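The Likcombe Walking Set: a self-guided tour of a town that keeps moving its own signposts

Product code: Molline 1706
Format: folding map, pocket guidebook and audio
Price: 50 euros the set, postage extra
Last revised: April 8, 2020

Likcombe is an old town with a river on one side, a hill on the other and a great many streets that were laid out by people who had fallen out with each other. Visitors tend to see the square, the bridge and the inside of a café, in that order, and then go home saying they have done it. The Walking Set is for those who would like to do a bit more of it, at their own speed, without following a raised umbrella.

It was put together by Krum Mujić, who walked every route in the wrong shoes, and edited by Ermira Ivanov, who took out most of his adjectives. A few got through. We apologise in particular for the paragraph on the fish market.

What you get

A folding map on tear-resistant paper, printed on both sides. The front covers the old town, and the back covers the Bisura quarter across the river, where the rents are lower and the bread is better. The map can be folded back to its original shape by anyone with patience and a flat surface.

A pocket guidebook with six walks. Each one begins at a tram stop and ends near somewhere that serves food. Walking times are given for an adult who stops to look at things, so brisk walkers will finish early and feel pleased with themselves.

An audio version of all the walks, read by Marin Kelmendi, who has the voice of a man explaining a parking fine. People either switch it off at the first church or play it twice.

Where to base yourself

The guidebook has a short chapter on staying the night. We suggest two nights. One night leaves you arriving tired and leaving with luggage, and you will see the town mainly as a series of kerbs. The rooms up by the walls have the views and the bells. The ones down by the tram line are plain, quiet after midnight and a good deal cheaper, and you can be at the start of the Tanners' Walk before your coffee has worked.
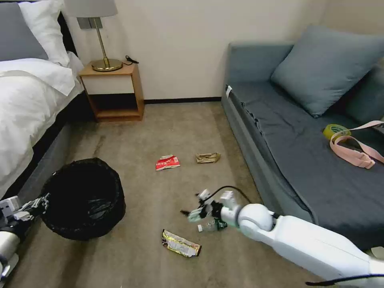

Velimir Dimitrov wrote to us that he did the whole set in two days from a room by the tram line and would not do it that way again. The Hill Walk on the second afternoon finished him off, he said, and the guidebook's phrase "a gentle rise" ought to be looked at by a lawyer. He did like the map. He would also like it known that the chapel at the top was shut.

We have since changed "a gentle rise" to "a rise". The chapel keeps its own hours and does not discuss them.

The walks

The Tanners' Walk follows the river past the old workshops. It is flat all the way and smells of nothing worse than lime trees.

The Hill Walk is the one mentioned above. Bring water.

The Wall Walk goes round what is left of the town wall, which means a fair amount of imagining between one piece and the next. The guidebook helps with this, up to a point.

The Bisura Walk crosses the bridge and wanders about among courtyards, a tiled bathhouse and the Hoxha bakery, where you should buy the cheese one and eat it standing up.

The Rain Walk is almost entirely under arcades. It was added after April, when the author had very little choice.

The Evening Walk is short, lit and mostly downhill. Do it on your first night, before dinner, then go back to your room and put your feet up with the guidebook open at tomorrow.

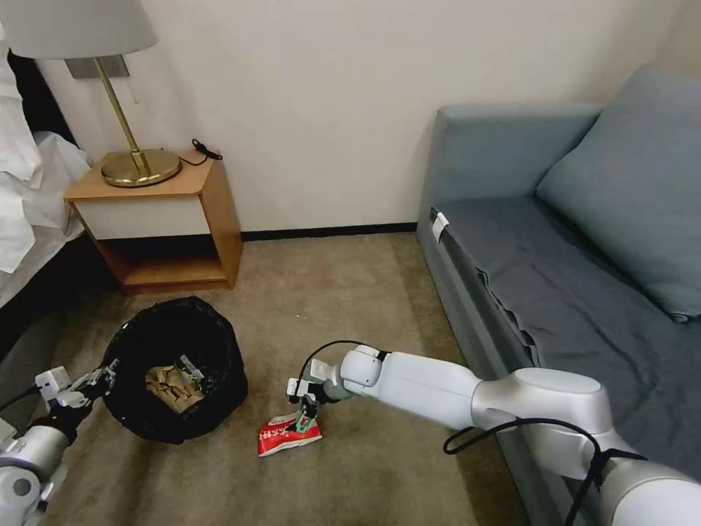 Ordering and returns

Sets are posted within two working days. If yours arrives creased in places where it was not meant to be creased, send it back and Krešimir Gashi will replace it. Maps that have been rained on, sat on or annotated by a spouse are not covered.

The guidebook can be bought without the audio. The audio is not sold separately, at the reader's own request.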